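Home / Features / Automation practice / Interview: writing cell rules that people will follow

Trakton integrates robot arms into warehouses and small assembly shops. Its safety lead has spent most of the past year rewriting the company's internal standard for arms that work beside storage racking. The old document ran to 200 pages. The current one, issued in February, has 151 clauses and a checklist of two sheets. We spoke at the Drorkcombe site, where the new rules were first applied.

The first question was what had been wrong with the old standard. "It was correct," the safety lead said. "It was also unread. Technicians kept a private summary, and the summaries disagreed with each other. One of them had the wrong stop distance."

The rewrite began with the stop distance. Under the Trakton rules it is measured on the installed arm, with the heaviest approved load, at the highest speed the program can command. Figures from a data sheet are accepted for layout drawings only. The measurement is repeated after any change to the gripper, the mounting or the controller settings.

"People accept that a new arm needs a test," the safety lead said. "They are slower to accept that a new set of fingers needs one. A finger that is longer by the width of your hand changes the reach, and the reach is what the racking clearance was based on."
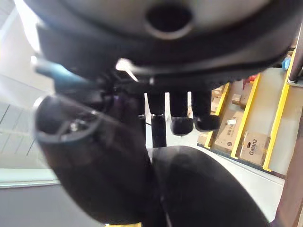

Clearance to shelving takes up an entire section. The arm's working volume has to include the tool, the load and any cable that moves with them, and the gap is taken from the outermost point of that volume to the nearest upright. Boxes that overhang a shelf count as part of the shelf. The section also requires that joint limits be set in the safety controller, where a change needs a password and leaves a record. Limits held only in the motion program do not qualify.

I asked how the rules deal with fasteners, a subject that fills 6 clauses. "Every screw at the wrist gets a torque value and a paint mark," the safety lead said. "The mark is checked at the start of a shift. If the line is broken, the arm stays in hold until the screw has been reset and signed for."

Records are kept in Stidus, the maintenance log Trakton uses on all its sites. At Drorkcombe the log held nearly 159 entries when we spoke, most of them routine checks. Sial, a packaging firm and the second customer to adopt the standard, asked for a paper copy at each cell as well, and the clause now allows either form.

Not everything has been settled. The rules for manual guiding, where a person moves the arm by hand, are still a draft. The present text limits speed and requires a hold-to-run switch, but does not say who may be inside the marked area while a program is being taught.

"We have two versions of that paragraph," the safety lead said. "One allows a second person with their own stop button. The other allows one person only. Until we choose, the sites work to the stricter one."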